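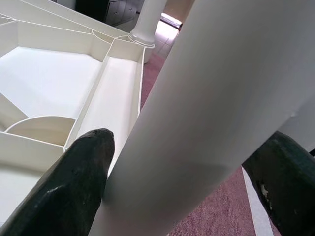
Visiting the Atinga open day: your questions

These are the questions we get most often before an open day. If yours is missing, ring the office on extension 471 or ask at the desk when you arrive.

When is the next one?

The next open day is in August. Doors open at 10 am and the last group goes in at 3.30 pm. We stop for lunch between 12.30 and 1.15, and the robots stop too.

Do I need to book?

Yes. Each group is limited to 18 visitors and we can't add people on the day. Your booking email has a group time on it. Please come ten minutes before that.

What does it cost?

Entry is free. Parking is at the Dernen building, 200 metres up the road, and is also free if you give your registration number at the desk.

What will I see?

The main demonstration is furniture assembly. A two-armed robot fits the legs to a white plastic table, which is placed upside down for the job. One arm steadies the frame while the other brings a leg to its corner. We chose a table because most visitors have put one together at home and know where it tends to go wrong.

There is also a short talk on how the arms are taught a new task, and a stand where you can handle some of our old gripper fingers.

Is the robot working by itself?

Some of the time. The group times marked "guided" on the programme have an operator controlling the arms. The ones marked "self-run" do not, although a member of staff stands by the stop button throughout. Self-run sessions fail more often. If that happens we reset the table and start again, and you are welcome to stay for the second try if there is room.

How long does it take?

Allow 45 minutes for the demonstration and the talk. The table itself can take anything from six minutes to twenty. A person would be a good deal quicker.

Why are the legs so hard to fit?

The leg has to go in straight. If it starts at a slight angle the fitting catches, and pushing harder makes it worse. The frame also slides if it isn't held – so the two arms have to work together, and most of our effort has gone into that.

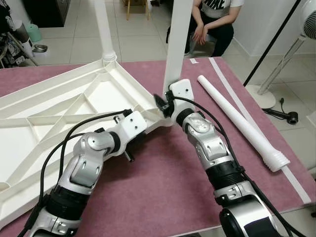

Kwesi Agyeman wrote to us after the spring open day: "I had expected the gripping to be the difficult part. Watching it line up the leg, back off and try again was what my daughter and I talked about on the way home. Could you put the operator's screen where the back row can see it?" We have moved the screen for August.

Can I bring children?

Children aged eight and over are welcome with an adult. Younger ones can use the Bamus room across the hall, where there are building blocks and a live view of the demonstration.

How close can I stand?

Behind the yellow rope, unless staff ask you forward. Please keep bags and coats behind it as well.

Can I take photographs?

Yes, without flash. The light can upset the cameras on the arms. Please ask before photographing other visitors.

Is the building accessible?

The demonstration is on the ground floor with no steps. For a seat at the front, or a quieter session, choose the 2 pm group and tick the box on the form.

Can a school or firm book a private visit?

Yes, in term time. Write to Josée Robichaud at Sirnov, PO Box 2588, with your group size and two possible dates. Replies take up to two weeks.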